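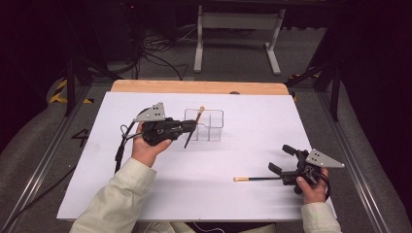 Stand 10/02/2019, wird ergänzt wenn ich dazu komme.

# Schubladen und Kleinkram sortieren - so dass es hält

Kurzanleitung. Hab das jetzt in der Küche, im Flur und im Arbeitszimmer gemacht, immer gleiche Reihenfolge. Ein Nachmittag pro Raum reicht, wenn man nicht anfängt alte Briefe zu lesen.

## Was man braucht

- Einsätze oder kleine Schachteln, verschiedene Größen
- Zollstock
- Bleistift, Papier
- Müllsack und ein Karton für "weiß nicht"
- feuchter Lappen
- Klebepunkte oder doppelseitiges Band

Einsätze NICHT vorher kaufen. Erst messen. Ich hatte zwei Stück von Jusetti, schön, aber 5 mm zu hoch. Schublade ging nicht mehr zu. Umtausch, Porto, Ärger.

## 1. Alles raus

Wirklich alles. Auch das Zeug hinten in der Ecke. Auf den Tisch oder auf ein Laken am Boden. Schublade auswischen, trocknen lassen.

Nicht drei Schubladen gleichzeitig! Eine, fertig, nächste.

## 2. Haufen machen

Grob nach Verwendung, nicht nach Material. Also Batterien zur Taschenlampe, Ersatzbirnchen auch. Klebeband, Schere, Schnur zusammen - das braucht man eh immer beim Päckchen packen.

Stifte sofort testen. Einmal kritzeln, schreibt nicht, weg. Bei mir sind 40 Stifte im Müll gelandet und es waren immer noch zu viele.

Schlüssel ohne Schloss: in den Karton. Kabel ohne Gerät: auch.

## 3. Messen

Innenmaß. Breite, Tiefe und Höhe. Höhe vergessen alle (ich auch, siehe oben). Unter der Arbeitsplatte sitzt manchmal noch eine Leiste, da geht nochmal was ab. Skizze machen, Maße dran, Foto davon aufs Handy.

Dann die Haufen angucken und Fächer einzeichnen. Lange Sachen zuerst, der Rest füllt die Lücken. Ein Fach leer lassen, da kommt garantiert noch was.

## 4. Einsetzen

Einsätze rein, noch nichts festkleben. Ein paar Tage so benutzen. Merkt man schnell was nervt. Bei mir lag der Dosenöffner ganz hinten, totaler Quatsch, den brauch ich jeden Tag.

Wenn es passt, Klebepunkte drunter. Sonst rutscht beim Zuschieben alles nach hinten. Bei den dünnen Einsätzen von Mikari braucht man mehr Punkte, die sind sehr leicht.

Häufig benutzt = vorne. Scharfes mit der Klinge nach hinten oder in ein eigenes Fach mit Deckel.

## 5. Beschriften

Nur wo mehrere Leute dran gehen. Etiketten an die Fachkante, nicht auf den Boden, da liegt ja nachher was drauf. Kreppband und Filzstift tuts auch.

Njoroge Mugo hat mir geschrieben, er malt die Umrisse auf Papier und legt das unten rein. Geht gut bei Werkzeug, in der Küche wirds halt dreckig.

## Der Karton

Datum drauf, in den Keller. Nach 3 Monaten nachsehen. Was keiner gesucht hat, kann weg oder wird verschenkt. Leere Batterien und alte Handys nicht in den Hausmüll, Sammelstelle.

## Noch was

- Besteckkästen aus Holz einmal im Jahr ölen, sonst weden sie rau
- Gummibänder werden klebrig, nicht neben Fotos lagern
- Schrauben lieber in Gläser mit Deckel, in offenen Fächern wandern die
- Quittungen gehören in keine Schublade

Badezimmer fehlt noch, kommt im Oktober. Da sind die Schubladen vorne wegen Siphon ausgeschnitten und ich hab noch keinen Einsatz gefunden der da passt.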